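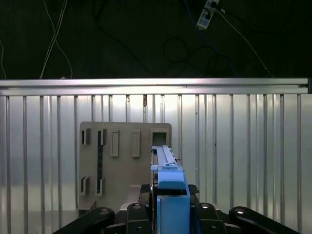 1/ Gripper maintenance day on the Skakness cell, my favorite 30 minutes of the week! A few people asked how we look after it, so this is the whole routine as I do it, in order, with the bits I keep having to relearn.

2/ Quick background. Skakness has two grippers, a blue plastic one and a black one built out of thick plates. They work on the same parts, but they go out of shape in completely different ways, so they each get their own checks.

3/ Blue first. I jog it at 25 percent speed until the long finger is up at the square opening in the top right corner of the beige board. That opening is my reference. It has a thin raised rim, which makes it so easy to judge whether the tip is high or low.

4/ I look at the tip against the bottom rim of the opening. Level is what I want. If it's off I stop right there and redo the tool offset before touching anything else. (I used to carry on and fix it at the end. Lejla Angelovski cured me of that one — I had to repeat every single check.)

5/ Next, the little textured pads on either side. Soft brush, along the grid and then across it. If the texture feels smooth under a fingernail, the pad gets swapped. We keep spares in the Elleck drawer, second from the top, please put the bag back when you've taken one!!

6/ While I'm in there I go over the round screw heads on the black links. Fingertip on the link, wiggle, listen. A good link makes no sound at all. A loose one gives you this tiny click that I'm now weirdly good at hearing over the compressor.

7/ Then the black gripper, and this is where I spend most of my time. I park it tilted under the gray fixture so I can get at the plates from below. Most of the screws are countersunk with hex sockets, and the rims get a bit worn, so use a fresh key. A rounded key will ruin your afternoon.

8/ Order matters to me here: topmost plate, then the lower ones, then the two small screws in the narrow bracket. Snug each one, go all the way through, then go through again. Eilif Berge puts a paint dot on his screws. I haven't managed to keep that habit up but I love the idea.

9/ Fingers! The slim pointed one does the delicate work, so I bring its tip up to the blue part of the fixture very slowly and stop at contact. The flat paddle sits on a hinged bracket, and I move that by hand with the drive off, feeling for any gritty spot.

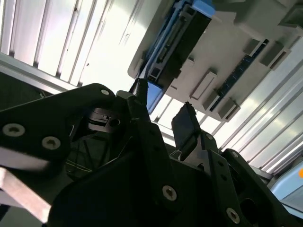

10/ Cables. A few thin ones run diagonally through the inside of the black gripper, past the linkage. I shine a flashlight in and look for shine on the jacket where it might have rubbed. Never pull on them to test. I check them by eye at both ends of the travel and that's it.

11/ Grease: one tiny dab on the pivot, every 300 hours on the cell clock. We wrote that number on tape and stuck it inside the Kolev cabinet door, and it's the best piece of tape in the building. More grease does not help, it just collects dust (ask me how I know).

12/ Last part is a dry run. 20 cycles with no parts, slow for the first few, then full speed. I stand there and watch every one of them. I know, I know, but I really enjoy it — you start to hear the rhythm of the thing, and a bad hinge breaks that rhythm well before any alarm comes up.

13/ Everything goes in the Lestberg log: pads swapped or not, which screws moved, tool offset before and after. Three lines is plenty. Today's entry says one screw moved, on the lower-middle plate of the black one.

14/ If you run something similar I'd love to know how you check pads. The fingernail test works for me but it's hard to hand over to a new person. Does anyone use a feeler or a magnifier for this?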